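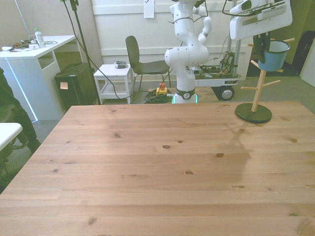
Mug trees, and how to live with one

A mug tree is a coat rack for crockery. It takes up a patch of counter the size of a saucer, holds more than a saucer has any right to, and falls over if you treat it like a shelf. I have owned three. The first was a wedding present and went over in November with everything on it, so the tips below were paid for.

Load it low and load it evenly. The first mug goes on a bottom peg, the second on the peg opposite, and you work your way up. Most people hang one mug near the top because that's the peg their hand finds, and a single mug up there is fine on a decent base. Four up there, all facing the window, is a catapult.

Check the base before you buy. Push the top of the post with one finger, right there in the store. If the clerk stares, push it again. A wide round base beats a pretty one, and you can always glue a disk of felt underneath. Trim the felt a hair smaller than the base or it collects crumbs like a doormat.

Enamel mugs are the easiest tenants. They weigh next to nothing and they forgive you. What they don't forgive is being knocked rim-first against a neighbor, which is how you get those little black chips. Leave an empty peg between them if you can spare it. A chip on the outside is character. A chip on the inside, where your coffee lives, means the mug is now for pencils.

Dry the mug first. I know, the whole point of the thing is that you don't have to. But a wet mug drips down the peg, the drip finds the joint, and one morning the peg comes away in your hand. When it does, scrape out the old glue, put in a dab of wood glue, push and twist, and leave it alone overnight. My neighbor Jairo Chávez used bathroom caulk on his. It held, in the sense that the peg now droops like a tulip. 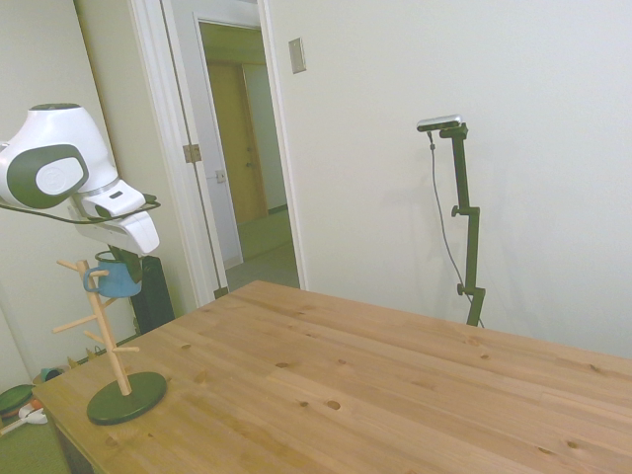 Pine tables need a word too, as that's where half of these stands end up. Pine is soft. It takes a dent from a dropped spoon and a ring from a mug you set down for one minute to answer the phone. For a white ring, try a little mayonnaise on a cloth, left for an hour, then wiped off. It sounds like a dare, but it has worked for me more often than the stuff in the can. For a dent in bare wood, lay a damp cloth over it and touch it with a warm iron for a few seconds. Don't try that on varnish, and don't try it while talking to someone.

Wipe with the grain, along the planks. Go across and you are only tucking crumbs into the gaps. An old toothbrush gets those out.

Knots will sometimes weep a bit of sap if the table sits near a heater. Rubbing alcohol on a rag takes it off, along with some finishes, so try it underneath first. Danica Sokol swears by scraping it cold with a plastic card, and her table does look better than mine.

Pegs are good for other things. Oven mitts, a tea strainer, the measuring cups on their ring. Just keep cloth off the peg next to a mug you plan to drink from, unless you enjoy lint.

Sign up for our newsletter and get new household tips by e-mail. You can unsubscribe at any time.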